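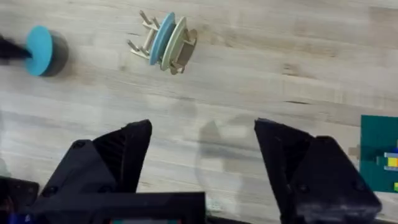 Dace Rimkutė

The first rule at Kivum is written on a strip of masking tape stuck to the inside of the workshop door, and it says: "Finish the sentence." I asked three people what it meant and got three different answers, all of them long, and it was well into my second cup of tea before I understood that they were telling me the same thing. If you start teaching a robot to do a job, you do the job through to the end, even when it goes badly, even when the piece has rolled away and you feel a bit of a goose chasing it across the table.

I had come to see how a small outfit goes about setting rules for itself. There is no shortage of standards for the big caged machines that weld car doors, and anyone who has worked near one will know the yellow lines on the floor and the lockout tags and the stern induction video. Table-top work is a different kettle of fish. A pair of black fingers on a wooden table, a few pegs and pastel disks to pick up – it looks so much like a playroom that people forget their manners around it, and manners, I was told more than once, are what the whole business comes down to.

Jonine has looked after the Kivum rule book since it was a single page. She is a patient explainer and a great one for tangents (we covered her tomato seedlings, the price of parking and a very poor ferry crossing), but when she gets to the rules she slows right down. The current edition is called Trino, for reasons that go back to somebody's dog, and it lives in a ring binder so that pages can be pulled out and argued over.

Some of it is what you would expect. Hair tied back, sleeves pushed up, nobody reaching in while the arm is live. The stop button is tested at the start of every shift by the person who will be relying on it, and they sign for it themselves. Fingers and mounting screws are checked by hand each morning, and again after any hard knock.

Then there are the pages that surprised me. One concerns the objects. Each set gets 500 handlings and is then laid out under a good lamp and looked over for chips and splinters, and anything doubtful goes in the bin without a debate. Another says you may not tidy the table halfway through a task. If a toy has tipped on its side, it stays on its side until the task is done, and you deal with it as it lies. Jonine feels strongly about this one. A machine that has only ever seen a neat table, she says, will be no use in anybody's kitchen, and she invited me to picture her own kitchen by way of proof.

The log is where the real labour is. By September the workshop had 3000 sessions written up, each with a name beside it and a line or two in plain words. I was allowed to leaf through, and I'm afraid I lost most of an afternoon to it. Session 715 says only, "Dropped it, picked it up, dropped it, kept going, kettle on." It was kept, like all the others. Under the older rules it might well have been thrown out as a failure, and the change of heart on that point took months of discussion and, I gather, a fair amount of cake.

Not everyone is convinced. A visiting engineer from Org, a neighbouring firm that does much heavier work, told me cheerfully that he thought the binder was far too thick for arms that size, and that people stop reading after page 2. Jonine had heard this before. She has been trimming it, and there is now a short version for new starters that fits in an apron pocket, though the long one still has to be read before anyone works alone.

I asked whether I could have a go myself. Certainly, she said, and handed me the binder.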